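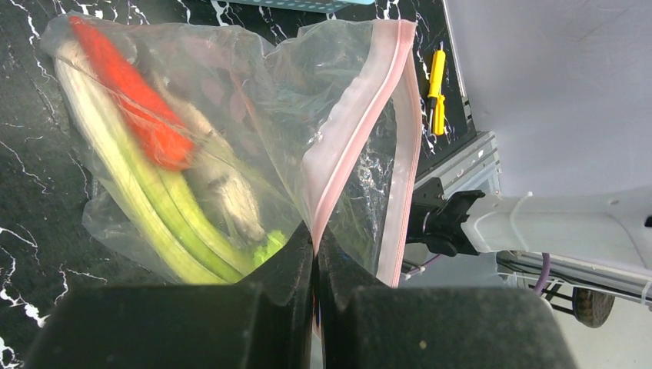 *Vegetables in a clear zip-top bag.*

**Call for participants: household produce storage study**

Dratedik is recruiting households in the Willham and Craddock areas for a study of how fresh vegetables are stored, used and thrown away at home. The study compares sealed plastic bags, vented bags and open drawer storage under ordinary kitchen conditions. Applications are open from 18/03/2019 and close when all places are filled.

### Study design

The study has places for 619 households. Each is assigned at random to one storage method and keeps to it for the full 35 days. Changing methods partway through will end participation, as partial records cannot be used in the analysis.

Participants buy their own vegetables as usual. The study does not supply food and does not ask anyone to change what they eat. Bags, labels and a refrigerator thermometer are provided. Households assigned to open drawer storage receive the labels and thermometer only.

### What participants do

- Record each vegetable purchase on the day it is made: type, weight, and whether it was sold loose or packaged.
- Label each bag or drawer section with the date of storage.
- Weigh and log any item discarded, with a reason code from the printed sheet (mold, softening, drying, odor, surplus, other).
- Read the refrigerator thermometer once a day, before the door has been opened for breakfast if possible.
- Complete 4 short questionnaires. The first is due before storage begins.

Entries may be made on paper or in Akum, the online logging form. Akum works in any current browser and does not need to be installed. Paper sheets must be mailed back in the envelope supplied.

### Eligibility

Applicants must:

1. be 18 or older and the person who does most of the food shopping in the household;
2. live at an address in the Willham or Craddock delivery area;
3. have a working refrigerator with at least one drawer or a shelf that can be set aside for vegetables;
4. own a kitchen scale that reads in grams, or be willing to borrow one from us;
5. expect to be at home for the full study period, apart from single nights away.

Households that receive a weekly produce box are eligible. Households that store vegetables mainly in a cellar or a second refrigerator are not. Only one application per address will be accepted.

### Payment

Households that complete the study receive $35, paid by check or gift card. Payment is issued after the final questionnaire and log have been received and checked. Borrowed scales must be returned before payment is released. The thermometer may be kept.

### Data and withdrawal

Logs are stored under a household code. Names and addresses are kept in a separate file and deleted after payment. Participants may withdraw at any time without giving a reason, and may ask for their entries to be removed up to the end of September. After that date the records are merged and individual households can no longer be identified.

### How to apply

Request an application form from the Dratedik study desk in Willham, in person or by mail. State your household size, the type of refrigerator you own, and whether you prefer paper or Akum. Applicants will be told in writing whether a place is available and which storage method they have been assigned. Requests for a particular method cannot be considered.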